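4. Setting up the bin station on the Korletey cell

I do this part with a coffee in hand, because it goes a lot better when you don't rush it. Before you start, the arm should be parked and the drive switch off. Leilani Lindqvist wrote the first version of these steps and I've only added the bits I kept getting wrong.

1. Wipe down the tabletop and check the blue tape grid. If a strip has lifted, replace the whole strip – patching it leaves a bump and the bin rocks.

2. Lay the white foam in the bin and press it into the corners with your knuckles.

3. Set the bin on the table and line it up with the tape. Take your time here, I usually need two or three goes.

4. Switch the drives on, open Flokar and load program 113. Keep the speed at 50 percent for now.

CAUTION: Hands out of the bin once the drives are on! The fingers close faster than you'd think, even at half speed.

5. Jog the gripper down over the bin until the fingertips are inside the walls, then stop and look at both sides. You want daylight between each finger and the plastic all the way down. If one side is tight, jog back up and move the bin, not the arm.

6. Put a couple of foam pieces in and run a slow pick. I like a chunky block for the first try and leave the flat ones for later, they're fussier.

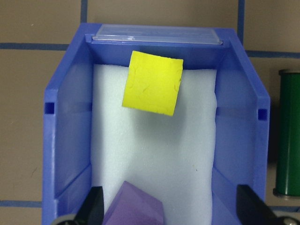

7. If the pick goes well three times in a row, save the position in Flokar. If you get error 1253, the wrist has lost its zero, so go back to section 2 and home it again (sorry, I know).

Note: keep spare parts and tools well away from the path the arm takes to the bin. Senyo Ackah clears the whole table every Monday before the first run, and I've started doing the same.

8. Bring the speed back up in small steps and listen for the fingers scraping. Any scraping at all, stop and repeat step 5.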